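We use cookies to remember your settings and count visits. Accept all | Manage choices

Filed under: Grant Reports > Play and Early Years

Wavton Play Library: spring progress report to the Plultholm Fund
Prepared by Lacey Dawber, with numbers checked twice by Roy Greenwood

Dear Rochelle Fitzsimmons,

You asked for a short report this time, and I have taken the hint. Of the $3,265 awarded for the pretend kitchen sets, we have spent all but $46. We would like to put that toward replacement food, which disappears at a rate our borrowers cannot explain.

The kitchen sets are the most requested item on our shelves, ahead of the train tables and well ahead of the educational abacus, which has been out once and came home early. We have lent them 35 times so far. Two families have asked whether they could keep theirs. We said no, warmly.

Sorting is slower than we promised. The plan was to check each set against its list when it came back. Then Sandra Cropper pointed out that the lists said things like "fruit, various," and that she could not in good conscience tick off a various. She has rewritten them all. We now have separate lines for plates, cups, pots, bottles and produce, and an argument still open over whether a tomato goes with the fruit.

The storage bins from Murero arrived in April, a size smaller than ordered. They hold the cups and the food nicely. They do not hold the bigger dishes, so those are living on top of the filing cabinet until the exchange comes through.

Kitchen pieces out on the white table:
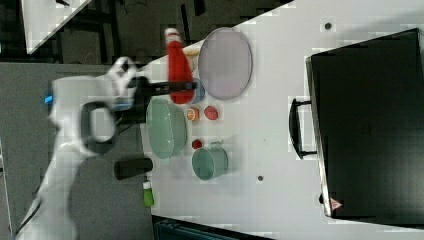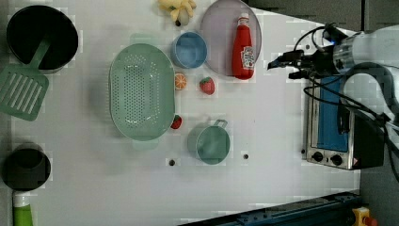
Still to do before the next report: labels for the bins, a cleaning schedule that people will follow, and a decision on the second-hand pieces offered by the Wróbel nursery. Nigel Hartley has been to look at them and says they are sound but smell strongly of crayon. I am inclined to accept — crayon fades, and our budget has already.

We also owe you the borrower survey. The forms came back with plenty of enthusiasm and very few answers in the boxes provided, so Sandra is typing up the margins. You will have it with the final accounts.

With thanks,
Lacey Dawber

Contact us | Privacy | © Wavton Play Library | Back to top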